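Print this thread | E-mail this thread
Last updated: Oct 29, 2024

Tiling under a heavy bench: grout width and joint layout

skikley_flat
Laying large square gray tile in a 20 foot shop bay at the Derese unit. Slab is out of level by up to 6 mm. Supplier sells Fikau leveling compound and says to pour it over the whole floor. I would rather fix the low end with thinset. Bench goes in the middle.

mortarboard4
Don't build up with thinset. It shrinks as it cures and the tile follows it down. Pour the compound, wait, then tile. Also keep the joints thin. Wide joints under a bench collect chips.

dry_lay
Disagree on thin joints. Large tile is rarely flat enough. I use 3 mm minimum and a darker grout — it hides dirt and small size errors. Renders of gray square tile with a wood top over it:

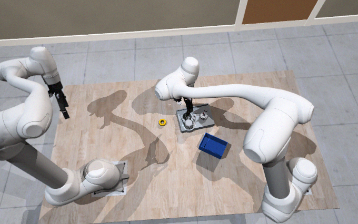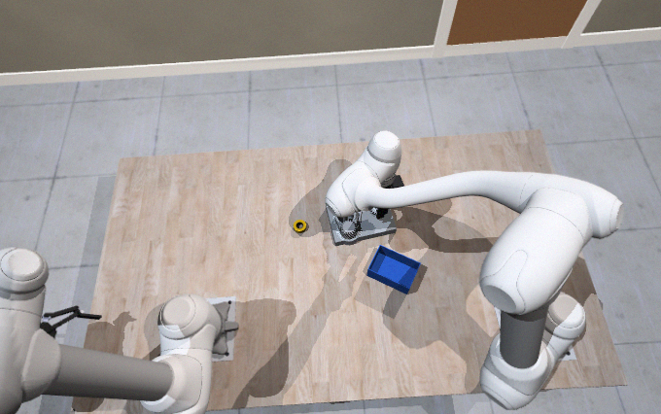 Dry lay one full row each way before mixing anything. If the cut at the wall comes out under half a tile, shift the start line.

mortarboard4
3 mm is fine if the tile is rectified. Check the box. I still would not go wider.

plernollow
Neither of you asked about the slab joint. If there is a control joint in that bay, carry it through the tile with a soft joint. Mine cracked across four tiles in January, straight along the saw cut.

skikley_flat
There is one saw cut, off center. So compound first, then soft joint over the cut?

plernollow
Yes. Stop the compound at the cut too — it will crack there otherwise.

dry_lay
Agreed on that part. Prime the slab first.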